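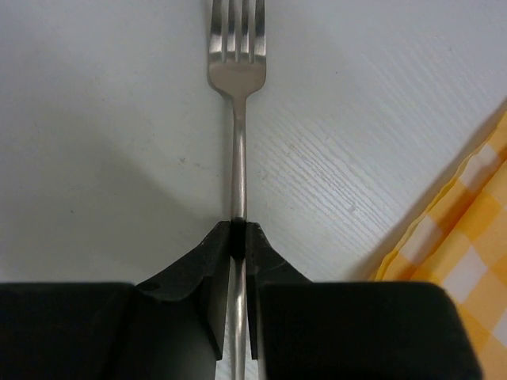

Caring for Stainless Steel Flatware

Stainless steel resists rust but is not immune to it. Most table forks and spoons are sold as 18/10, 18/0 or 13/0. The first number is the percentage of chromium, the second the percentage of nickel. Knife blades usually use a harder steel with less chromium and no nickel, and they spot first.

Washing
Rinse off salt, vinegar, mustard and egg soon after the meal. Salt left standing on steel causes small pits that cannot be polished out. Do not soak flatware overnight. Wash with a mild liquid soap and a soft cloth. Steel wool leaves iron particles behind, and these rust.

Dishwasher
Load forks and spoons with the heads up, mixed so that they do not nest. Keep silver plate in a separate load. Do not let dry detergent fall on damp pieces. Skip the heated dry cycle if the water is hard, and towel the pieces instead.

Water spots and rainbow marks
White spots are minerals. Wipe with a cloth dampened with white vinegar, rinse, and dry at once. Blue or rainbow marks come from heat and respond to the same treatment.

Rust specks
Mix baking soda and water to a thick paste. Rub along the length of the handle, never in circles, and rinse. On a satin finish, use no abrasive paper. On a mirror finish, a paste polish such as Naston may be used with a cotton cloth. For the gaps between fork tines, pull a length of cotton string coated with the paste back and forth.

Bent tines
Press the tine back slowly over the edge of a hardwood block, with a folded towel between. Repeated bending weakens the steel at the root of the tine.

Storage
Store fully dry in a divided drawer tray. Rubber bands and damp felt both leave marks.

Revised in August by Lachlan Innes.
See also: Copper pans; Carbon steel knives; Descaling a kettle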